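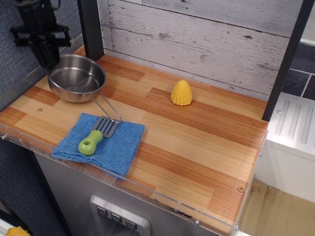
**Accompanied entry at Vasiliauskas Hall: speaker notes**
Version of 2025-01-02. Notes are for the presenter only. Slides go to attendees after the session.

## Slide 1 – Title

Welcome attendees on behalf of the hall. State that the session concerns the standing-floor concerts only. Seated recitals and the school matinees are covered by a separate policy and have not changed.

Questions are taken at the end, except on Slide 4, where promoters usually want to stop and check the wording.

## Slide 2 – Who is coming to the shows

The hall has a standing capacity of 2000. When the current rules were written, most tickets for rock and punk concerts were bought singly or in pairs by adults. Reunion tours have changed that. Parents who followed a band in their teens now buy for the whole household, and they expect one set of instructions for everyone on the order.

Mention the Jimero show in December. The band had not toured together for many years, and the floor held a large number of family groups. Door staff reported that many parents had read the age rule on the ticket but had taken it to mean that a child could enter with any adult in the line. It does not say this, but the wording allowed the mistake.

*Pause. Ask how many in the room have had the same conversation at their own doors.*

## Slide 3 – The rule as it stood

Read the old text aloud, slowly:

> "Under 14s must be accompanied."

Points to draw out:

- It does not say by whom.
- It does not say for how long. Several children were brought in by a parent who then went up to the balcony bar.
- It appeared on the ticket and on the poster, but was missing from the confirmation email.

## Slide 4 – The rule from this season

> "Anyone under 14 must enter with a parent or guardian aged 18 or over, who must hold a ticket for the same area and stay in that area until both leave. One adult may bring up to 4 children."

The limit applies to each adult, and two adults on one order may bring twice as many. Grandparents and older brothers and sisters count as guardians if they are 18 or over and the parent has given consent on the order form.

If asked about proof of age: door staff may request it from the adult. They will not request it from the child.

## Slide 5 – Ticketing

Orders are taken through Wunance. The order page now asks for the number of people under 14 in the party, and the answer is printed on the adult's ticket. The field cannot be skipped. Paper tickets sold at the box office carry the same line, written in by the clerk.

Known problem – resale. When an adult ticket is transferred, the line does not always travel with it. Until this is corrected, resold tickets are checked at the side desk, and promoters should allow extra time before the support act.

## Slide 6 – Family area

The raised section at stage left holds 200 and will be set aside at any show where the promoter asks for it in advance. It has a rail, a clear view and its own exit to the lobby. The area is offered at the floor price.

Ear protection for children is available at the coat check. Announce this from the stage before the first act as well as on the screens.

The organizers of the Wotedside festival have asked whether the same arrangement can be used for their two indoor nights. The answer is yes, provided the request reaches the hall with the signed hire form.

## Slide 7 – Questions

Leave this slide up. Likely subjects:

- **Late finishes.** No change. The curfew is set by the license.
- **Meet-and-greet sessions.** The adult must be present throughout. The artist's own staff do not count as guardians.
- **Refunds at the door.** Refer to the box office manager. Do not give an answer from the podium.

Remind promoters to collect the new poster text on the way out. Old stock should be returned to the front desk.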